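Split pea soup — soak or no soak??

2 min read

ykravets
Making my mum's split pea soup on the weekend, first time without her hovering. Her card says soak overnight, every recipe online says don't bother. Yellow peas, ham hock, carrot, celery, bay leaf. Who's right

tovcombe_petro
No soak. Never have. Split peas break down in an hour and a half tops. Soaking is for whole peas

Thérèse K
Disagree. I soak mine 4 hours and the texture is much smoother. Also less, ahem, wind. Depends how old the peas are too, if they've been in the cupboard since the last move they'll stay gritty no matter what

tovcombe_petro
old peas = buy new peas. they're two bucks

abenezer_b
Petro is right on soaking but 90 mins is short with a hock in there. I do the hock alone for 2 hours first, pull it out, then peas go into that broth. Don't salt till the very end, the hock does most of it. I wrecked a whole pot in April that way, you could of floated an egg in it 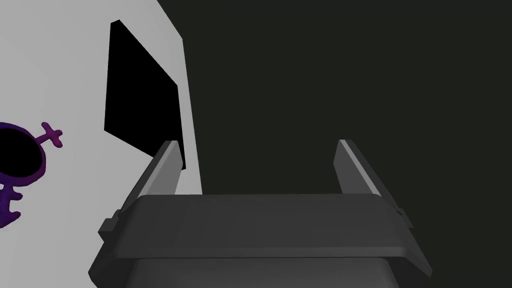 Anyway skim the foam in the first 10 minutes and after that leave it be, just a stir now and then so the bottom doesnt catch.

Thérèse K
Catching is the real enemy. Heavy pot, low heat. And a bit of savoury at the end, not the start

ykravets
ok so no savoury till the end, got it. Do you blend?

vsev_kushnir
Blend half. All of it and its baby food

tovcombe_petro
no blending at all. wooden spoon, bash it against the side

vsev_kushnir
Sure if you've got the arms for it mate

abenezer_b
No blender here either. If it's thick next day — and it will be — loosen with water, not stock, or you're back to the salt problem. Keeps 3 days in the fridge, freezes fine

ykravets
Going no soak, hock first, half blended. Mum will be told it was soaked

Thérèse K
She'll know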